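Pronholm

Stereo pair matching and grasp proposals for a small arm that puts shoes away. Pronholm is the perception half of the stack. The half that moves things is called Gatent and lives in its own repository, with its own README and its own grudges.

Status

Works on our bench. Has been known to work on other benches. The interface changed in November and will change again when Kibet Bakilana finishes arguing with himself about coordinate conventions.

What it does

Pronholm takes a left and a right view, finds shoes in each, decides which left-view shoe belongs to which right-view shoe, groups shoes into pairs, and hands a ranked list of grasp candidates to the planner. It does not plan motion. It does not know what a shoe is for, and early versions had some interesting opinions on the subject.

Install

Clone the repository, make a fresh environment, and run the setup script from the top folder. Running it from anywhere else installs something, and we have never found out what.

You will also need Bollus, our calibration tool. Run it before your first session and again any time someone bumps the mount and claims they didn't.

Input

Each record is one left view and one right view joined side by side, left on the left. The loader splits them down the middle. If your tool writes them in the other order, set swap_views to true, or enjoy a depth map in which the far wall is closer than the gripper.

A typical record has several pairs spread over the levels of a rack. White sneakers on top, lavender and beige-pink ones sharing the middle shelf, red and black ones down on the floor underneath. The bottom row is where the matcher earns its keep, because dark shoes in shelf shadow look a lot like shelf shadow.
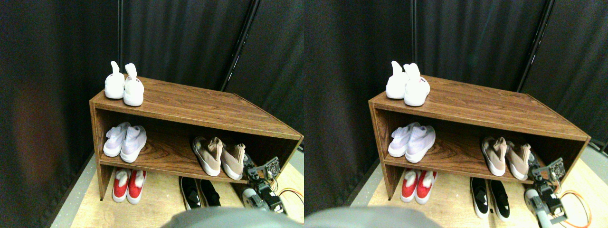 Can I run Pronholm with a single camera?
Only the detector. Set mode to mono and you get shoe outlines and pair guesses, but the matcher and the grasp ranker need both views and will stop with an error if one is missing.

The data

The release set, Rashidi, holds 1,699 records. We keep 1,000 of them for training and the rest for checking and for bad news. Labels cover shoe outlines, pair identity, shelf level, and which way the toe points. Toe direction was labeled by hand and contains at least one long afternoon's worth of mistakes. Corrections are welcome; please send the record number and skip the sarcasm, we brought our own.

Settings worth touching

max_candidates: default 40. Raising it makes the planner slower and no wiser.
pair_size: default 2. It exists as a setting thanks to a code review we would like to forget.
self_mask: default on. Removes the robot's own parts from both views before detection. Turn it off and the detector will sooner or later propose that the arm pick itself up.
min_overlap: lower it if shoes near the outer edge of one view keep going unmatched.

Known problems

Tall knit collars sometimes get split into a shoe and a second, smaller shoe. Strong wood grain can produce false matches on bare shelf, which the ranker then scores with great confidence. Upright tongue tabs make lovely grasp candidates on paper. Gatent drops most of them, and we are still discussing whose bug that is.

Reporting bugs

Attach the record, your settings file, and the Bollus output. Reports reading "it doesn't work" are filed with the others.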